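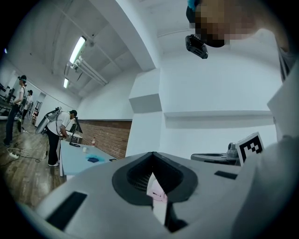

Posted by the Clallstead Tenants' Desk, last tidied up in May

Moving in and moving out: your questions

Same things land in the inbox every week so putting them all in one place. Applies to all our flats in Clallstead and the two blocks over at Ultbridge. If your letter says something different, go with the letter.

When can I get the keys?
From 2pm on your start day. Not before, the cleaners are often still in. Office shuts at 5.30. If you can't make that, ring us by noon the day before and we'll put them in the key safe.

Can someone else pick them up for me?
Yes. They need photo ID plus an email from you, sent from the address we have on file. A text won't do, sorry.

How much is the deposit?
Five weeks' rent. For most one-beds at Ghanem Court that's 400 holding fee first, which comes off the total, then the rest before keys. The full move-in cost for a two-bed at Dalis House is usually around 2,180 all in, first month included. Your own figure is on page one of the offer.

Where does the deposit go?
Protected scheme, within 30 days. You get a certificate by email. Check your junk folder before asking us to resend, it's nearly always in there.

Do I have to do the inventory?
Please do. You get 8 days to send it back. After that we take it as agreed, and then the scuff behind the door is yours. Photos help a lot. Close ups and one from the doorway. Email them, don't post a memory stick.

I've lost the inventory form.
Reply to your welcome email, ask for another. Deadline doesn't move though.

Is the heating on when I arrive?
Should be, on low, October to April. Ghanem Court is on the shared boiler so there's no switch to hunt for, just the dials on the radiators. Dalis House has its own boilers in each flat, cupboard in the hall, manual should be hanging inside the door.

Who supplies the gas and electric?
Depends on the flat. It's in the welcome email. Take meter readings on day one and send them to the supplier AND us. You can switch whenever you like, just let us know who to.

Can I paint?
Ask first. White or off-white is normally a yes. Dark colours, we'll want it put back before you go. No painting over tiles please, it peels and then it's a whole job.

Picture hooks?
Small ones fine. Fill the holes when you leave. Sticky strips take the paint off so they're not the safe option people think they are.

Parking?
Ultbridge has 62 spaces, first come first served, permit needed. Clallstead is street parking, you'll need a permit from the council and that can take a couple of weeks. Apply early. For moving day itself you can stop in the loading bay for an hour, two at a push if it's quiet.

Will my sofa fit in the lift?
Dalis House, a two seater on its end, probably. Anything bigger is stairs. Ghanem Court lift is tiny. Measure before you buy anything. Please dont wedge the lift doors open, it trips the alarm and the engineer has to come out.

What about bins?
Chutes are for bagged rubbish only. Boxes flattened and into the blue bins. Big stuff, book a council collection, don't leave it in the bin store. We charge for clearing it.

How much notice do I give?
One month, in writing, once the fixed term is up. Email is fine. It runs from your rent day, so if you write mid month it starts from the next one. People get caught out by this a lot.

Do I need a professional clean?
No, just needs to be as clean as when you moved in. Oven, inside the fridge, behind the loo. Those are the ones that come up.

When do I get my deposit back?
If there's nothing to argue over, within ten days of us both agreeing the amount. Send your bank details with your forwarding adress, that's the usual hold up.

Something's broken and it's after hours.
No water, no heating in winter, a leak you can't stop: ring the out of hours number on the back of your key tag. Smell gas, ring the gas emergency line first, then us. Anything else, use the repairs form and we'll pick it up after 9am.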